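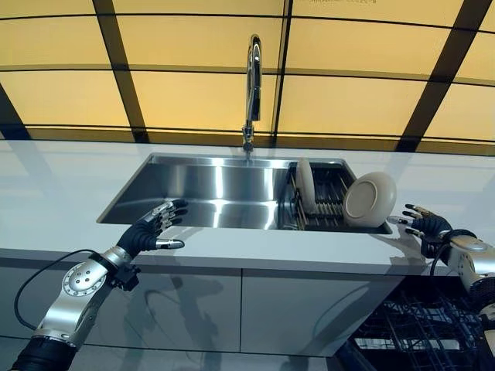
Menaka Dissanayake
Build lead and manual editor, Stalero Student Robotics Club

Section 5: Kitchen Bench Set-up and First Plate Run

Welcome to the kitchen! If you've worked through Sections 1 to 4, your two arms are mounted, both hands answer to the operator gloves and you know where the stop button is without looking. This section gets you from a powered-down rig to your first plate out of the rack. It's our favourite part of the whole program, and most new crews manage it in a single afternoon.

You need two people the whole way through. One is the operator (gloves on, eyes on the head view) and the other is the spotter (standing beside the bench, one hand on the stop button). Swap as often as you like, but only while the arms are parked.

5.1 What to have ready

Club laptop with the Steltis control program open
Operator gloves, both charged above 80 per cent
Wire dish rack
Two plates from the practice box, in different shades if you can
Microfibre cloth
Run log and a pen that works

Note: Please use the practice plates and leave the good ones in the cupboard. The practice ones have a matte finish that gives the fingertips a fair chance, and we have a whole box of them from the op shop.

5.2 Preparing the sink and counter

1. Turn the tap off firmly and swing the spout so it points down into the sink. Wait until the dripping stops.

2. Dry the basin, the metal rim and the counter in front of it. Go over the front edge twice, as water likes to sit there.

3. Put the rack in the right-hand part of the basin and push down on each corner. If it rocks, turn it end for end and try again.

4. Stand one plate on its edge near the middle of the rack. Lean the other near the right end with its face showing. These are your Plate A and Plate B for the log.

5. Turn on the overhead lights and check the head view on the laptop. A glossy white counter and a polished basin throw back a lot of light. If the rim of the sink disappears into the glare, dim the lights one step and look again.

Caution: Keep the gloves, the laptop and every power lead off the sink side of the bench. The hands are not waterproof. Neither is the laptop, as the November crew can tell you.

5.3 Waking up the arms

6. Spotter: call "clear" and make sure nobody's head, sleeve or lunch is inside the taped area.

7. Operator: select WAKE on the laptop and keep your own hands still in your lap. The arms take 13 seconds to find their zero positions. They twitch a little as they go, and that's fine.

8. Spotter: look at the cables while you wait. Each one should have enough slack to curve freely beside the forearm. A cable pulled tight at zero will be pulled tighter when the arm reaches, so stop here and go back to 3.4 if you see one.

9. Check the small bracket near the left wrist. Give it a gentle wiggle with the arms paused. If it moves, nip up the clamp with the short hex key. Finger-tight is too loose, and a big heave will mark the arm.

10. Operator: raise both hands slowly, open the fingers and spread them. Watch the robot hands copy you. Take a second to enjoy this, it really doesn't get old!

5.4 The ready position

Every run starts from the same place, so the logs can be compared with each other. We call it "ready" and it looks like this:

Left hand open in front of the sink, fingers spread, thumb just over the counter without touching it.

Right hand raised at the right front corner of the sink, fingers extended to the left, close beside Plate B.

11. Move into ready at half speed. Bring the left hand in first and let it settle before the right one follows.

12. Use the shadow of the left hand on the counter as a height guide. As the hand comes down, the shadow and the thumb tip draw together. Stop before they meet. Sointu Hämäläinen worked this out in her first week with us and it has saved a lot of scuffed fingertips.

13. Hold ready for a slow count of 5. If either hand drifts, park the arms and redo the glove calibration in 2.6.

Caution: If the dishwasher is open, its racks sit low on the right, underneath the right hand's working area. Don't let the right arm drop below counter height until you've done Section 6. Close the door if you're not using it today.

5.5 First plate

14. Start with Plate B. Bring the right fingers in behind the rim and the thumb to the front, and close slowly. The grip bar on the laptop runs from zero to 100. Most plates are secure well before the top of the bar, so go up in small steps.

15. Lift straight up until the plate is clear of the tines. Sideways pulling is the number one cause of a rack following the plate out of the sink.

16. Carry it to the counter, touch down one edge, lower the rest and open the hand.

17. Return to ready, tell your spotter how clever they are and write the run in the log. Failed runs go in too! We learn heaps from them, and the Geltska judges ask to see the whole book.

18. Try Plate A. An upright plate leaves less room for the fingers, so expect a few goes.

If something looks wrong

Hand freezes partway: the glove has dropped its connection. Spotter presses stop, operator takes the glove off and puts it back on its charger, then begin again from step 6.

Fingers close at different speeds: usually a cold start. Open and close the hand ten times, away from the sink.

Plate slips in the grip: wipe the fingertips and the plate with the dry cloth, then try a slightly wider hold.

Anything that clicks, grinds or smells: stop, power off, and leave a note on the Ranasinghe board before you go.

Next: Section 6, Loading the Dishwasher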